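From: Fermín Arancibia
To: zapata-list
Subject: Re: Reading group, the Wednesday question

Gaëtan Besson wrote:
> Are we still reading two chapters a week? My wife thinks
> I'm at choir practice, and I'd like to know how long
> choir practice is going to last. Also, is it all right
> to come if I still go to services in Flalton?

Gaëtan, yes and yes. Half of us still go to something. I kept passing the plate for two years after I stopped believing in what the plate was for, mostly out of fear of Mrs. Next-Pew.
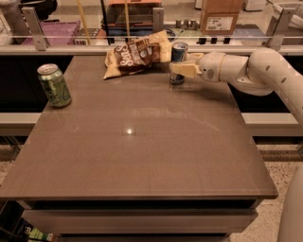

The book is 339 pages and we are on page 53, so choir practice will run well past November. I'd tell your wife. Mine had worked it out long before I did and was waiting politely for me to catch up.

As for the chapter on prayer, I thought it was smug. I left a church partly to get away from men who were sure of everything, and now I've paid for one in hardcover. Argue with me on Wednesday.

Some housekeeping:

1. We start at 7:30. People coming in from Wamileck can be late and usually are.

2. Please don't forward list mail to relatives, even to win an argument. Especially to win an argument.

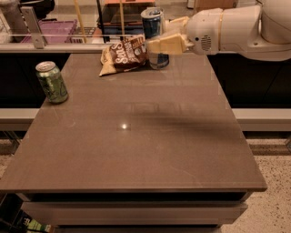

3. If your bishop or elder asks who else comes, you don't remember. At my age this is nearly true.

Fermín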